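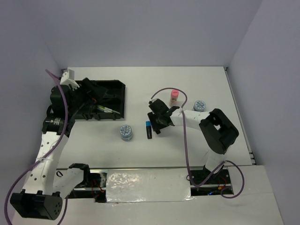

Home Marinas Trip Logs Opinion Classifieds

Stop Rafting Up on the Transient Wall
By Shirley Sowerby
May
3 min read

Season's barely open and I'm already mad, so let me get this out before I go down and put the cushions in.

Orport has a free wall. Everybody on this end of the lake knows it. 280 feet of it, decent cleats, walking distance to ice and a burger. Two hour limit at lunch, overnight if you sign the sheet. Wonderful thing. Half the reason I run up there at all instead of burning fuel to Nodlow and paying to tie up next to the pump-out.

And every weekend it turns into one private party. Six boats, seven boats, rafted three deep off the wall, fenders everywhere, music, lines crossing lines. The guy on the inside can't leave until the guy on the outside sobers up. I've sat out there idling with my mother on board, who is 81 and needed a bathroom, while a man with a cooler told me they were "saving that one for Kyle." Kyle was still in Nodlow.

You can't save a spot on a public wall. You just can't. It's first come, first served and it says so on the sign.

Now I hear the other side of it. Rafting is friendly. Rafting gets more boats in. I used to think so too, and I've been in some good rafts, best nights of my life some of them. Anchored out. In the bay. Where there's room to swing and if a blow comes up you can break it apart in a couple minutes and go. On a wall with a wake coming through from every 40 footer that can't read a no wake buoy, different story. I had a rub rail torn loose last August. Bill was $214 and that was me doing half the work myself. The boat that did it left before I got back with the burgers.

Žofie Danko, who keeps a nice little cruiser called Jiter three slips down from me, says the answer is to charge. Ten bucks a night, get a kid with a clipboard. I like Žofie and she's wrong. Charge for it and the big boats don't even blink, they'll pay ten, they'll pay fifty. It's the family in the 22 footer with the sandwiches who stops coming. Then you've got the same raft with a reciept.

What I want is simple enough. One deep on the wall, two if the inside boat says OK and somebody stays aboard. Nothing past that. Quiet at 11, and I mean engines and speakers both. Put it on the sign in letters you can read from the water, not that little plaque by the trash cans. And have the harbor office walk down once in the evening. Once! They walk down to check my sticker every spring, they can manage it.

The bar at Skála did this a few years back with their dock and people hollered for about one summer. Now its the easiest place to get into on the whole shore. I was there at nearly sundown with no plan and got right in. Guy took my bow line and everything.

Last thing. If you're on that wall and you see somebody circling, wave them in and slide up six feet. There's always six feet. I've watched boats lay 15 feet apart with a good cleat sitting empty between them, and both crews looking down at their phones while somebody goes by for the third time. Move up. Takes you a minute. I'll buy you the ice.

OK cushions. Then the bilge pump, wich is making that noise again.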